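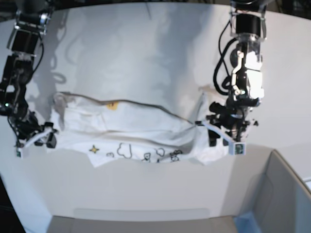 Both arms holding the cloth, seen from the top camera.

Two-arm towel folder at home: cloth goes tight, then one side slips out

Posted in Home Builds by Sándor Fodor, November 10, 2018

I have been building a two-arm cloth folder in my spare room since July. The arms are bolted to a frame over a white table and reach down from the back. Each one ends in a gripper with a long white finger I printed myself, and there is a small square sensor pad on the finger. The pads are homemade too. They read pressure in a coarse way, enough to tell cloth from no cloth.

The job is to pick up a crumpled cloth, find two corners, pull it straight between the grippers and lay it down flat. Picking up works well enough now. Pulling is where I am stuck. The arms move apart until the cloth is taut, and then on many runs one side lets go. It is nearly always the left arm.

What I have tried so far:

Closing the grippers harder. This helped a little, but the left finger bends and the pad reads high even with nothing in it.

Slowing the pull to half speed. No change that I could measure.

Swapping the left and right fingers. The slip stayed on the left, so I don't think it is the print.

I log every run. Out of 1,091 pulls, the cloth came out of a gripper 127 times. I haven't sorted the log by which cloth was used, and I probably should have. The one I use most is a thin white one with little cartoon doodles printed along the edge.

The pull is position controlled. Each arm goes to a set point and the distance between the two points is fixed in the script. The arms are secondhand Kocsis units and the controller does give me motor current, but I only use it for the emergency stop.

Is this a grip problem or a control problem? I would like to fix it without buying a force sensor for each wrist.

Rerkley

Control problem, mostly. You are telling two stiff arms to be a fixed distance apart with a cloth between them that is never the same length twice. It depends on what you grabbed. If you have two true corners, the distance is fine. If one gripper has the corner and the other has a spot a little way along the hem, the cloth is shorter than your script thinks and something has to give. The weaker grip gives.

Look at your own picture. The cloth is still bunched into a long roll, and the end at the left gripper is twisted up to a point. You have tension along the top ridge and hardly any below it, where the folds are sagging. Pulling further won't open that up. It only loads whatever bit of fabric the fingers are pinching.

I would do it this way with what you have:

Read the motor current on the joints that do most of the sideways work. Log it with no cloth for the same move, and save that as your baseline.

Run the pull in small steps. After each step, subtract the baseline and stop when the difference goes over a limit. Start with the limit low and raise it until the cloth is straight but not slipping.

When it stops, back off a few millimeters before you do anything else.

Current is noisy at low speed because of friction in the gearboxes, so average several readings with the arm holding still at the end of each step. It makes the pull slower. I did this on a curtain hanger I built in the Clanwood workshop and it was good enough without wrist sensors.

As for it always being the left, check which arm grabs second. On mine the second grab was always the worse one, whichever arm did it.

Prillcombe

Put rubber on the fingers. Printed plastic is slippery. I used bicycle inner tube and super glue and never had to touch the code.

Sándor Fodor

Thanks to both. The left arm does grab second, I had not connected the two. I changed the script so the left goes first and the slips moved over to the right side, so that part is settled.

I can't cover the pads with inner tube, they stop reading through it. I did put a thin strip on the opposite side of each gripper, where there is no pad. Too early to say how much it does.

The current method is half working. The baseline is different when the arm has been running for an hour than when it has just been switched on, so my limit is off for the first part of the day. Do you redo the baseline every session?

Rerkley

Yes, every session, and again after a long break. I let the arms go through the empty move for ten minutes before I record it. Keep the cable bundles tied the same way each time as well – a loop dragging at the wrist shows up in the current, and it took me an evening to find that one.

Also sort your log by cloth before you change anything else.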